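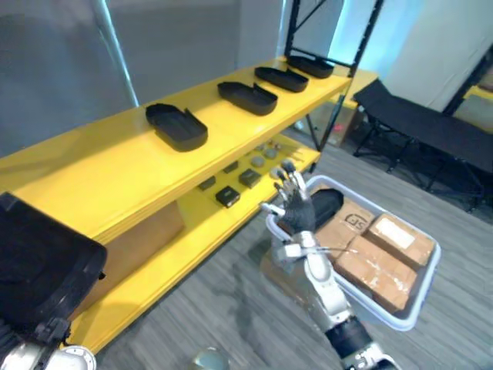
Transferring soft goods from a shelf to a tote remains among the harder tasks in warehouse automation. A sole flexes under load, a dark upper offers few visual features, and a grasp that succeeds on one item can fold the next. Researchers on the Prosent project, a collaboration between Sendeo and the Jireš laboratory, have now reported on a training method that treats the two arms as a single system.

The method, named Gresadine, learns from 1,728 recorded transfers. Each is divided into short segments, and the policy is trained to predict the motion of both arms over the segment to come.

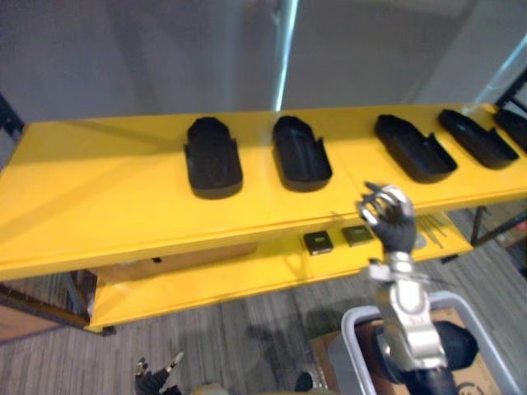
Words: Prosent Communications
Research and Industry, September issue

Earlier controllers assigned one arm to the shelf and left the other idle until called upon. Gresadine has no such rule, and the division of labour emerges from the demonstrations.
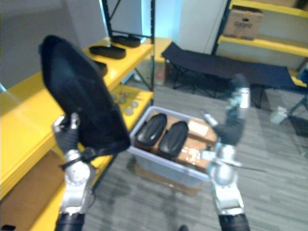
Handover timing was the principal subject of the evaluation. The team compared 19 variants of the policy, differing chiefly in the length of the predicted segment. Longer segments produced smoother travel but slower correction when an item shifted in the fingers. A black slipper gripped by its lower end, with the sole turned outward, leaves most of its length unsupported, and small errors at the wrist are magnified at the toe. The preferred variant shortens its segments once contact is made, reducing dropped items by 27 per cent against the baseline.

Trials with mixed footwear sizes will follow at 2 further sites.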